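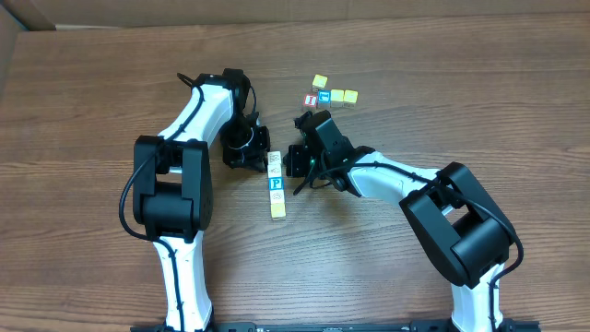

Spelling, according to Jeanine Prins, is the only sport in which you can be knocked out by "rhubarb" and still be expected to help stack the chairs.

18 July 2018
By the Moynihan Press Office

The Celldale Grown-Ups' Spelling Bee returns to Prelden Town Hall this September, with 26 places for adults who have been telling their children to look it up for years and would now like to suffer in public.

Moynihan, the Prelden bookshop and long-standing backer of the bee, has put up a first prize of £3,025 in book tokens. The odd £25 was added after last year's winner asked whether the prize covered the bus home. Book tokens are not accepted on the bus.

The word list has been drawn up afresh following complaints about "Flindar", which was read out in last year's final, spelt correctly by both contestants, and later found to be the name of the hall's boiler supplier. All words this year appear in a dictionary. We have checked, twice, with the dictionary open.

Rounds begin at 11 in the morning and there will be a break for lunch. Contestants may ask for a definition, a repeat or a glass of water. They may not ask their spouse.

Entry costs £7, payable at the shop counter. Forms must be filled in by hand. Spelling mistakes on the form will not count against you, but they will be read.

Spectators get in free and are asked not to mouth the letters.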